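Reading the Small Print on a Closed-End Discount

A closed-end fund has two prices. One is the net asset value, the worth of everything the fund holds divided by the number of shares. The other is whatever buyers on the exchange are paying. When the second is lower than the first, the shares trade at a discount, and the gap attracts people who believe they are buying a dollar of assets for less than a dollar.

Sometimes they are. The trouble is that the gap has several causes, and only some of them close.

Take Terwood, a fund of corporate loans and small industrial stakes. In December its shares stood at $88 against a stated value of $100. On the face of it that is a discount of 12 percent. But the loans were marked to a pricing service every day, while the private stakes were marked once a quarter, by the manager, using comparable sales. If those stakes were worth a fifth less than stated, and they made up 30 percent of the fund, half of the discount was gone before anyone placed an order.

Fees take another share. Terwood charges 2 percent a year on total assets, borrowed money included. With leverage, the cost to a common shareholder is higher than the headline number. A buyer who holds for 5 years gives up a good part of the remaining gap in charges alone, unless the manager earns them back.

Then there is the payout. Many funds set a level monthly distribution and pay it whether or not the portfolio has produced the income. The shortfall comes out of capital and is reported as such in a notice that few holders read. The yield printed on a broker's screen makes no distinction between the two. Gollik, a utilities fund of similar size, kept the same payout through three lean years and shrank its asset base each quarter to do it. Its discount was narrow the whole time. The market was paying for the check.

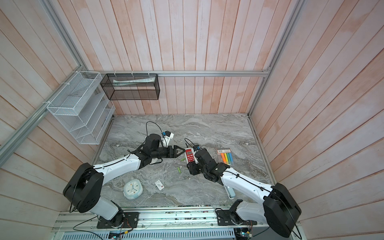 Tender offers are the usual way out. The fund agrees to buy back a set portion of its shares at or near asset value, and the price moves up in anticipation. Holders should look at the proration terms first. If a fund offers to buy 10 percent of its shares and everyone tenders, each holder sells one share in ten at the good price and keeps nine at whatever the market decides the next morning. Skarnari ran such an offer, and the discount was back to its old width within weeks.

Liquidation closes the gap fully, less costs, but it requires a vote, and the vote requires a holder large enough to force one. Pollock, with 945 holders of record and no single stake above the reporting threshold, has traded below asset value for most of its life.

Before buying, read the last two annual reports side by side. Compare net investment income per share with distributions per share. Check what portion of the assets is valued by the manager — the notes list it as Level 3 — and whether that portion is growing. Find the leverage ratio and the rate on the borrowing, and note when it resets.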